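Garnbridge Makers Board > Builds in Progress > Tea pouring arm, bench 11

planetti_p
Posted May 7, 2025

OK, I said I'd start a proper thread once the arm could find the kettle by itself, and last night it did! Over and over! I was grinning like an idiot.

For anyone new, the goal is to pick up a kettle, pour into a small cup, put the kettle back down and stop. Cold water only for now. The arm is the six-joint one I've been printing since July, and the vision runs on a secondhand desktop under the bench. I log every attempt and we're up to 863, counting the ones where it just waved at the wall.

I went with a black kettle and a dark cup on the white tabletop because I wanted the easiest possible outlines to start with. The cup goes on the left and the kettle on the right with its spout toward the cup, so the wrist doesn't have to do anything fancy before the tilt.

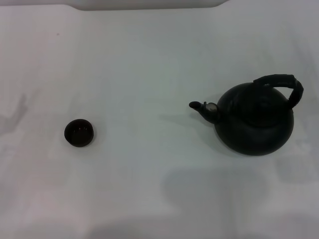

The part I'm stuck on is the handle. It's an arch over the top with a bumpy sort of surface, and the depth readings on it are all over the place. Sometimes the software thinks the grasp point is up on the handle and sometimes it decides it's down on the lid. I've tried averaging ten readings before moving, which helps but makes the whole thing painfully slow. Ideas very welcome!

solder_goblin
Love this so much. Are you using the loop of the handle at all? You can see white table through it, so from overhead you've got a bright patch with black all the way around. Find the patch, step outward, there's your handle. Skip depth until the very end.

planetti_p
Oh that's GOOD. I've been throwing that patch away as background this whole time. Trying it tonight.

kettlecorn88
Going to disagree a little. The patch trick works until you turn the kettle and the loop closes up from the camera's side. I'd put a small printed marker on the lid and be done with it. I did that on my Villalobos gantry and never looked back.

planetti_p
I know, I know, but I really want it to work on a plain kettle. A marker feels like giving it the answers.

kettlecorn88
It's a hobby arm, give it the answers! Get the pour working and then take the marker off.

wrenchwise
With kettlecorn on this one. Pouring is a much harder problem than finding. Also, what's your lighting? A black kettle on a white top is easy in even light, but soft shadows around the base can get lumped in with the body and drag your center point sideways. Check your threshold before you blame the depth sensor.

planetti_p
Just the overhead lights and whatever bounces off the walls. My threshold is 73 and I picked it by squinting at it, so you may have a point there.

solder_goblin
Squinting is a respected method.

tinwhistle
Does the Trondthorpe gripper hold that much weight with water in? Mine slips on anything round.

planetti_p
Half full, yes, with bike tube glued to the fingers. Full, it sags. I'm sticking to half.

planetti_p
Update! Dropped the threshold, added the patch trick, and the grasp point landed on the handle every time with the kettle facing the cup. Turned it a quarter and it got lost, exactly as kettlecorn said. So I'm printing a marker (grumbling) and keeping the patch code for later. Attempt 897 was the first one to get water in the cup. A fair bit went on the table too, but there was water in the cup!!

kettlecorn88
Water in the cup! Congrats! What tilt speed did you use? Mine always dribbles at the start if I go slow.

planetti_p
Slow at first, and yes, it dribbled down the spout. I'll try a quicker start tomorrow and post the numbers.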